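The Night Bus to Stimdale

I missed the 5:40 out of Jorkthorpe because of a pie. I want that on the record before I tell you the rest, since my sister tells it differently at every family dinner and in her version I was asleep on a bench. I was not asleep. I was in line at the station counter behind a man who wanted to know what was in every single pie, and by the time I had mine (cheese and onion, too hot to hold) the bus was pulling out with its lights on and my good umbrella in the rack.

So I took the night bus. It leaves at ten, it costs 19 dollars, and it stops at every gate, barn and mailbox between Jorkthorpe and the coast. I had a box on my lap. In the box was my grandmother's clock, the one with the painted moon on it, and I was supposed to have it on the mantel in Stimdale by breakfast so it could strike eight at her birthday. It hadn't struck anything in years. I'd paid a shop 160 dollars to fix that and I was not going to trust it to the luggage hold.

The woman across the aisle got on at Mersha. She had a green coat and a bag of oranges and she sat down with a big sigh, the kind that's asking for company.

"What's in the box?" she said.

I told her it was a clock.

"Is it running?"

"It is now," I said, and right then, I swear, it stopped. I'd been feeling it tick against my knees for two hours, so steady I'd quit noticing, and then there was just the engine and the rain. I lifted the lid. The moon had gone halfway behind its little painted cloud and got stuck there.

"Oh dear," said the woman, and gave me an orange.

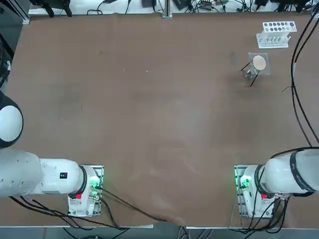
Mersha Hill

You should know that the road over Mersha Hill is not a good road. It goes up for a long time and then it thinks about it and goes up some more. The driver had the radio on low, a ball game from somewhere, and every time we went around a bend the announcer turned to fuzz. I ate my orange and tried to work out what I'd say to my grandmother, who was turning 90 and had not softened at all.

"You could wind it," said the woman.

"I did wind it."

"You could wind it again."

I didn't want to. The man at the shop had been very firm about overwinding. He'd held up one finger while he said it! But she was looking at me over her oranges, and it was past midnight, and I found the key and gave it a turn. It wouldn't go. Full up. I shook the box a little, which he'd also been firm about.

Then the bus stopped. No gate, no barn, no mailbox, only the rain coming sideways through the headlights and 48 sheep (the driver said 48, anyway, he seemed to know them) standing in the road like they were waiting for a bus of their own. He got down and talked to them. We could hear him through the open door, very polite. They didn't care.

"My husband had a clock," the woman said. "It ran fine on a shelf and never on a table. We tried every table in the house."

"What did you do?"

"Kept it on the shelf," she said.

I stood up in the aisle, feeling like an idiot, and put the box up in the rack next to somebody's rolled blanket. We waited. A kid in the back row leaned out to watch. The driver climbed in again, soaked to the elbows, and said we could go if everybody would please sit down, and I sat, and that's when it struck.

It struck eleven. It was a quarter to one. It's a loud clock, too, much louder than I remembered from being small, and the kid laughed so hard he set off the driver, and the sheep finally moved, all of them, down the bank and into the dark.

The woman got off before Stimdale, at a white gate with no house that I could see. She left the rest of the oranges on the seat. I called after her, but she only waved, and the door folded shut.

I carried the box up the hill a little before six. My grandmother was already in the kitchen in her robe, and she didn't say hello, she said, "Where are you going to put it?"

"On the mantel," I said.

"It won't run on the mantel. It never did." She pointed over the stove, at the shelf with the tea tins. "Up there. And you're late, your sister said you fell asleep."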